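최종 수정: 2019년 5월

보낸 곳: Ilora 손 조작 연구 메일링 리스트
제목: Re: Re: 손목 카메라만으로 어디까지 되나요

안녕하세요, 답이 늦어서 죄송합니다. 지난 메일 받고 바로 쓰려고 했는데 로그 정리가 생각보다 오래 걸렸어요 ㅎㅎ

> 지난번에 공유해 주신 Nirkow 결과 잘 봤습니다. 궁금한 게 두 가지
> 있는데요. 첫째, 머리 쪽 카메라를 완전히 빼고 손목 카메라만
> 썼을 때 성공률이 오히려 올라갔다고 하셨는데, 데이터 양이
> 달라서 그런 건 아닌가요? 저희 쪽에서는 반대로 나왔거든요.
> 둘째, 자기 손가락이 화면을 많이 가리는 구간은 그냥 버리셨는지,
> 아니면 마스크를 씌우셨는지 알고 싶습니다. 저희는 버렸더니
> 남는 게 별로 없더라고요.

첫 번째 질문부터요. 데이터 양은 똑같이 맞췄습니다. 전체 시연이 1,546개인데 두 조건 모두 이걸 그대로 썼고, 입력에서 머리 카메라 채널만 뺐다 넣었다 했어요. 학습 스텝도 같고 시드는 7개씩 돌렸습니다. 평가는 조건마다 200번이고요. 솔직히 저도 처음엔 버그인 줄 알고 데이터 로더를 두 번이나 뒤졌는데 별게 안 나왔습니다. 지금 제 짐작은 이래요. 머리 카메라를 같이 주면 정책이 멀리서 본 팔 모양에 너무 기대는 것 같아요. 그래서 물체 위치가 조금만 바뀌어도 손이 엉뚱한 데로 갑니다(진짜 당당하게 가요!). 다만 이건 짐작이고, 그쪽에서 반대로 나왔다면 카메라 장착 각도부터 비교해 보고 싶습니다. 저희는 손가락 끝이 화면 가운데쯤 오게 꽤 안쪽으로 꺾어 놨거든요. 혹시 손바닥 쪽을 보게 다셨나요?

두 번째는 좀 길어요. 처음에는 저희도 버렸습니다. 손가락이 화면의 절반 이상을 차지하면 그 구간을 통째로 잘랐는데, 그러고 나니 정작 중요한 파지 직전 장면이 다 날아가더라고요. 그다음에 마스크를 씌웠더니 이번엔 경계가 프레임마다 떨려서 정책이 그 떨림을 배우는 건지 뭔지 동작이 덜덜거렸고요. 그래서 Phí에서는 둘 다 포기하고, 관절 각도로 손가락 위치를 계산해서 가려진 영역을 별도 채널로 같이 넣었습니다. 픽셀은 건드리지 않아요. 손가락도 그대로 보이고, 대신 "여기는 내 손이다"라는 힌트만 주는 식입니다.

어려운 건 양손 작업이에요. 한쪽 손목에서 찍으면 자기 손가락이 바로 앞에 크게 잡히고 반대쪽 손도 같이 들어오는데, 색도 모양도 비슷해서 네트워크가 헷갈려 합니다. 바닥까지 회색 계열이면 더하고요. 힌트 채널에 자기 손만 표시하느냐 양손을 다 표시하느냐로 비교해 봤는데, 둘을 서로 다른 값으로 표시한 쪽이 제일 나았습니다. 양손 시연은 아직 102개밖에 없어서 숫자를 내세울 단계는 아니에요. 표는 시연을 좀 더 모은 다음에 올릴게요.

그리고 주의하실 것 하나. 캘리브레이션이 틀어지면 힌트가 오히려 독이 됩니다. 저희도 손목 카메라를 다시 조인 뒤에 외부 파라미터 갱신을 깜빡하고 밤새 돌린 적이 있는데요, 다음 날 보니까 힌트 영역이 손가락 하나만큼 옆으로 밀려 있었어요. 그날 결과는 전부 버렸습니다 ㅠㅠ 지금은 실험 시작 전에 손을 정해진 자세로 두고 계산된 윤곽을 영상에 겹쳐 보는 스크립트를 꼭 돌립니다. 필요하시면 Trelstead 저장소의 tools 폴더에 넣어 둘 테니 가져다 쓰세요. 주석이 좀 엉망인 건 봐주시고요.

다음으로는 힌트를 일부러 조금씩 밀어서 학습시켜 볼 생각입니다. 오차에 얼마나 버티는지 보고 싶고, 잘되면 캘리브레이션을 좀 덜 신경 써도 될 것 같아서요. 8월 전에는 정리해서 다시 메일 드릴게요. 그쪽 장착 각도랑 렌즈 화각만 먼저 알려 주시면 저희 설정으로도 한번 맞춰서 돌려 보겠습니다.

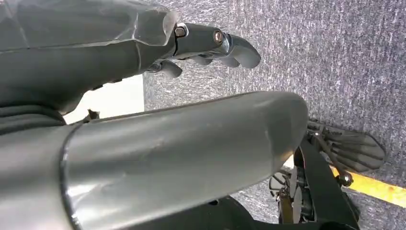 아, 그리고 프레임 레이트도 같이 적어 주세요. 저희는 카메라와 관절 각도의 타임스탬프를 맞춘 다음에 힌트를 만드는데, 손이 빨리 움직이는 구간에서는 한 프레임만 어긋나도 윤곽이 눈에 띄게 밀립니다. 그쪽 로그에 수신 시각만 있는지 촬영 시각도 있는지 궁금하네요.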